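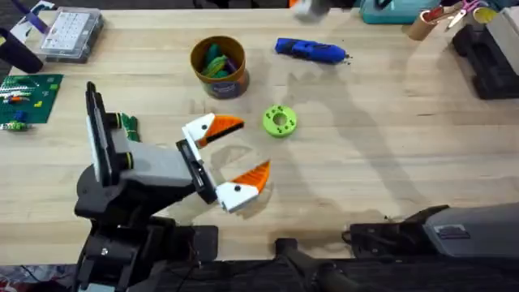

Tastbridge opens its doors to makers of all ages this April

I'm Begoñe Alcaraz and I look after the making room at Tastbridge, so I get to write the announcement this time, which is lovely because I've been itching to tell people! From April we're running Pullimum, a drop-in programme for anyone who fancies printing, building or fixing something small. There are 11 sessions to begin with, each lasting two hours, and we've kept every one of them to 8 places so you'll always have elbow room.

What you'll be making

We start with simple printed parts, because they're quick and you get to take something home. The first one is a lime-green ring, nice and thick, with a big hole through the middle and eight little ones set around it. People keep asking me what it's for. Well, that's up to you — thread cord through it, hang it in a window, stand pencils in it if you find a way (please show me if you do). Saturnino Tejada drew up the pattern and he's already had requests for a bigger one.
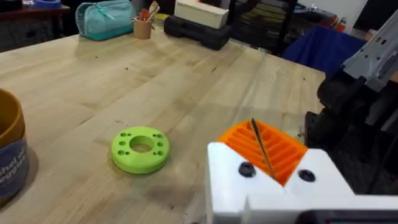
Tools and the big table

We work at the butcher-block table, pale wood in long strips, and it has its share of scratches and specks by now. I did get a quote for sanding it back and decided I'd much sooner spend the 330 pounds on filament. So don't be precious about it, lean on it, spread out!

You won't need to bring tools. There's a blue cordless screwdriver that does for most small jobs, and Saturnino will happily show you how to hold a part steady and stop before you strip the screw. He's patient, he taught me. Younger visitors who'd sooner build with bricks can pull up a green baseplate and get going.

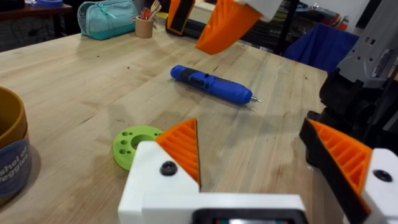
How to book

Places are free for under-sixteens and paid for by a grant from Saha, with a small charge for everyone else. More than 400 people came through the room last year, so do put your name down early. Booking is at the Tastbridge front desk or through the Elow listings page, and sessions start at 10 in the morning. Wear sleeves you can roll up.

Press visits are welcome at any session. Ask for me or Saturnino at the desk and we'll find you a stool and a cup of tea.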